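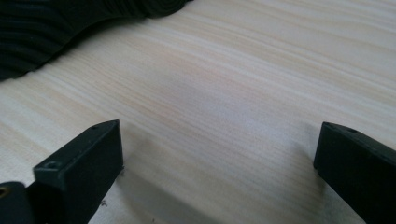
One reader of the first release wrote in to say that the spelling column was the only part of the old parish recipes worth keeping, and that we had hidden it at the far end of the table where no sensible person would look. We have moved it. It is now the second column, straight after the recipe number, and we're very grateful for the nudge (and for the three pages of corrections to the jam section that came with it!).

Plesteo Household Recipes, version 2

What you get
A plain table of 3,886 recipes copied out of handwritten household books from Trarkville and Cladinport, most of them kept by families who cooked for a crowd and wrote things down in a hurry. Of these, 2,301 give proper quantities. The rest say things like "butter enough" or "flour till it looks right", and we have left them exactly so, much as it pained the bakers among us.

Columns
recipe_no: our own number, never reused
title_as_written: original spelling, blots and all
title_modern: our best guess at what we'd call it now
book: short name of the source book, such as Campbell
quantities: yes, no or partly
notes: anything we couldn't resist adding

Things to watch out for
Fifty-four recipes in the Campbell book appear twice, once in ink and once in pencil, with small differences. Both copies are in. If you are counting puddings you'll want to drop one set, and the notes column says which is which.

A "cup" means whatever cup was on the dresser. Please don't convert it. Another 258 rows have no modern title yet, mainly pickles, and suggestions are very welcome.

Using it
Free for any purpose, with a mention of Plesteo if you print it. The next release should be ready in August, once the Cladinport invalid cookery has been checked against the books again.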